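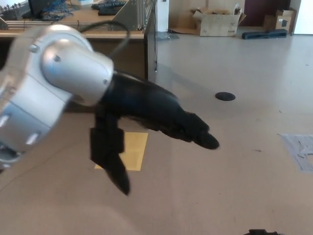

Home Issues Authors Search

Filed under: Field methods, Walking routes

3.2 Track recording and cleaning

Tracks were recorded on the footpaths between Serndale and Ferkport by two walkers, Ileana Pop and Usman Marwat, each carrying a handheld receiver set to store one point every 8 seconds. The receivers were switched on at the trailhead and left for 6 minutes before the walk began. Both walkers carried the unit on the left shoulder strap. Earlier trials in December, with the unit in a trouser pocket, gave tracks with long gaps under the larches above Shek, and those tracks are not used here.

We collected 30 tracks in total. Each was saved in the receiver's own format and then exported as a plain text file holding latitude, longitude, height and time. Height values were kept in the files but play no part in the results, as they drifted too much between visits to the same gate.

Cleaning was done in three steps. Points recorded while the walker stood still were merged into one. Any point that implied a walking speed no person could keep up was removed. The remaining line was then thinned so that no track held more than 2,000 points, which was the most the older receivers in the Zavadano ranger office would load. Thinning kept the points at bends and dropped those on straight stretches.

Figure 4. Offset between recorded tracks and the surveyed path centre line, by section. Open woodland and dense woodland are plotted separately.

Figure 4 shows that offsets were small on the open moor and larger in the gorge, where both walkers' tracks lay to the east of the path. The eastward shift was present in both directions of travel. We take it to be an effect of the rock wall on the western side, though we did not test this. At the two stream crossings the path itself had been moved after the survey, and these sections were left out of the comparison.

The thinned files were checked against the printed route sheet by Laurențiu Vasiliu, who had not walked the route. Waypoint names longer than the receivers allowed were shortened by hand.

Related articles
Path markers and repainting intervals on upland routes
Receiver battery life in cold weather
Sharing route files between parks: a short survey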